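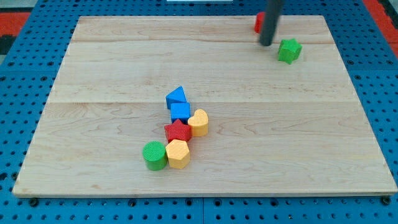 How to read a horse racing form guide

A form guide packs a lot into a small space, and the first time you open one it can look like a page of code. Most of it is simple once you know the order to read it in. This page goes through a single race entry from left to right, then shows how to compare the runners in a small field. It covers flat racing. Jumps form uses most of the same marks with a few extra letters, listed near the end.

You will need a race card with full form, either printed or on screen, and a pencil. If you are using a phone, turn it sideways so that the columns line up.

Step 1: Read the race conditions first

Before looking at any horse, read the heading above the race. It gives the distance, the class, the age limits, the prize money and the type of race.

The type matters most. In a handicap, the better horses carry more weight. In a maiden, none of the runners has won before. In a weight-for-age race, the weights are set by age and sex, so a good horse is not penalised for being good.

Write the distance at the top of the page. You will be checking it against every runner.

Step 2: Find the number, the draw and the weight

Each entry starts with the saddlecloth number. The figure in brackets next to it is usually the draw, meaning the stall the horse starts from. Do not mix the two up. The television commentary and the betting boards use the saddlecloth number.

How much the draw matters depends on the course. At Larkwood, for example, the sprint start is close to the bend, and horses drawn wide have to use energy early or accept a position at the back. Over a mile and a half on the same course the draw makes little difference.

The weight is given in stones and pounds, so 9-4 means nine stone four pounds. That includes the jockey and the saddle. If the jockey is an apprentice, a small figure after the name shows how many pounds may be taken off.

Step 3: Read the form figures

The string of numbers beside the name shows recent finishing positions. In most British cards the latest run is on the right. Take this line:

Nirlow 350-21

Nirlow finished third, then fifth, then outside the first nine. The dash marks the end of a season. In the new season it has finished second and then won.

0 means the horse finished tenth or worse
- separates one season from the next
/ marks a longer gap, usually a whole season missed

Some overseas guides print the same information in the other direction, or use x for a break from racing. Check the key at the front before you start.

Form figures tell you where a horse finished and nothing else. A fourth in a strong race can be worth more than a win in a poor one. Use the figures to decide which entries to look at more closely.

Step 4: Check the letters

Small letters after the name or beside the figures give past results under certain conditions.

C: has won at this course
D: has won over this distance
CD: has won over this course and distance in the same race
BF: was a beaten favourite last time

Note that C and D printed separately do not mean the same as CD. The horse may have won here over a longer trip and won at today's distance somewhere else.

You will also see letters for equipment, such as b for blinkers, v for a visor, h for a hood and t for a tongue tie. A 1 after the letter means it is being worn for the first time. Make a note of it, but do not give it much weight unless the trainer has a good record with that equipment.

Step 5: Look at the days since the last run

Many cards print a small figure giving the number of days since the horse last raced. Anything over 90 should be treated as a return from a break. Some horses run well fresh. Others need a race or two to reach full fitness, and the only way to tell is to look back at how they ran after earlier breaks.

A very short gap also deserves a look. If a horse is out again within a week of winning, check whether it is carrying a penalty for that win.

Step 6: Go through the detailed runs

Below the summary, a full guide gives a few lines on each recent race. A typical entry looks like this:

Larkwood, 1000m, good, 2nd of 9, beaten 1 length

Many international guides use metres, as this one does. For a rough conversion, 200 metres is a furlong, so 1000 metres is five furlongs.

Work through the entry in this order:

1. Distance. Is it close to today's? A horse that has only raced over a mile is an unknown over five furlongs.
2. Going. This is the state of the ground, from firm to heavy. Compare it with the going report for today, not with the forecast from earlier in the week.
3. Size of field. Second of nine is a different result from second of three.
4. Beaten distance. A horse that finished sixth but only two lengths behind the winner has run better than the bare figure suggests.
5. Class. Look for horses moving up or down. The prize money helps here. If the last race was worth 3220 to the winner and today's is worth five times that, the opposition will probably be stronger.

Step 7: Compare the runners

Suppose there are three horses you cannot separate on form figures: Nirlow, Prunetti and Opoku. Draw a small table with the names down the side and five columns headed distance, going, class, fitness and draw.

Put a tick where the horse has shown it can handle today's conditions, a cross where it has failed, and a question mark where it has not been tested. Do not treat a question mark as a cross. A lightly raced three-year-old may have a row of them and still be improving.

In this case Nirlow might have ticks for distance and fitness but a cross for soft ground. Prunetti might be proven on the going but up in class. Opoku might have a poor last run, drawn on the outside, with good results before that. The table will not pick the winner. It does show you what you would be relying on with each horse.

Extra letters in jumps form

F: fell
U: unseated rider
P: pulled up
R: refused
B: brought down

Brought down means another horse caused the fall, so it is less of a worry than an F.

Common mistakes

Reading the form figures the wrong way round. Check the key if the card is from a publisher you have not used before.

Forgetting non-runners. When horses are withdrawn the pace of the race can change, especially if one of them was likely to lead. Look at the list again half an hour before the off.

Using the betting forecast as form. It is one person's estimate of the odds, often made the day before. Cover it up until you have finished your own notes.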